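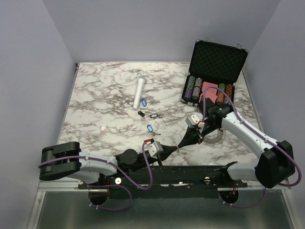

Two-arm bench unit at a tidy-up job: key tags, a microphone and an open chip case on the marble-pattern top.

Skakau Two-Arm Bench
Sold and serviced by Perkdale

Price: $2,409 per month on hire, delivery and set-up included
Minimum term: 2 months
Availability: in stock from late June

Will it do my chores?

Some of them, if they're small, sit on a table and you're not in a hurry. The Skakau is a pair of arms on a rail with a gripper at the end of each. It'll pick up a set of keys and put it somewhere else. It won't find the keys you left in the other trousers.

We hire these out to workshops, games rooms, lost property counters and the occasional household with more faith than floor space. Most people ring us after watching a video of a robot folding a shirt. We ask them how many times they think the shirt was folded before somebody kept the footage, and then we talk about what they need.

What it handles well

Anything rigid, roughly fist-sized or smaller, with a bit of height to grab. Handheld microphones are good. Boxes with a hinged lid are fine once it's been shown the lid. Passing an item from one gripper to the other works better than we expected, and it's the job visitors ask to see twice.

What it handles on a good day

Keys on a tag. A tag lies flat, the key goes whichever way it likes, and the metal ring is thin enough to slip between fingers. Our advice is to teach it to go for the tag and let the key come along for the ride. Poker chips are in the same basket. A stack standing in its slot is a decent target. One chip flat on a hard smooth top is a coin on a bar, and you know how long that takes you.

What it doesn't handle

Cloth, wet dishes, sticky tape, cling wrap, anything alive. Full-height shelves. The floor. Stairs, obviously, as it's bolted down.

How it compares with a person

Harsh Sengar from our Fedodville showroom raced it at sorting a drawer's worth of odds and ends into trays. He finished, made a coffee, drank the coffee and came back to find the Skakau on its third attempt at a luggage label. It did get the label. It was also still going at ten that night, when Harsh had been home for hours, and for some customers that's the whole sales pitch.

If your chore is dull, repeated and always in the same spot, have a look. If it's different every time, a teenager is still cheaper per item, though harder to schedule.

What's included

Two arms with grippers and a mounting rail
Bench with marble-pattern top (plain grey by request)
Control computer and a spare set of gripper fingers
8 hours of training at your place, usually over two visits
Phone support in business hours, from someone who has used one

Not included: trays, bins, your patience.

Setting up

You'll need a level floor, a power point and decent even lighting. Shiny tops look smart and can confuse the vision when there's a lamp directly overhead, so move the lamp. Keep hands out of the work area while the arms are powered. Hire units have been worked before and carry some scuffs. We replace worn parts and leave the paint alone.

Teaching a new job takes 236 demonstrations in our standard package. Kanyarat Siriwan runs the training and will tell you that the last few dozen are where it stops being clumsy and where most customers start being bored. Budget for snacks.

Common queries

Can I buy one outright? Yes, through Hedegaard, who handle sales and finance. Ask us for their form.

Is it noisy? There's a soft whirr, plus a clack when it drops something.

Can it deal cards? It can move a deck. Please don't invite it to your game.

Does it get better by itself? No. It gets better when somebody shows it again. You may recognise this from other members of the household.

Can I bring my own stuff to try? Please do. Bring the awkward bits as well as the easy ones, and leave anything breakable at home.

Demonstrations at the Fedodville showroom by appointment. Hire prices current at June 21, 2024.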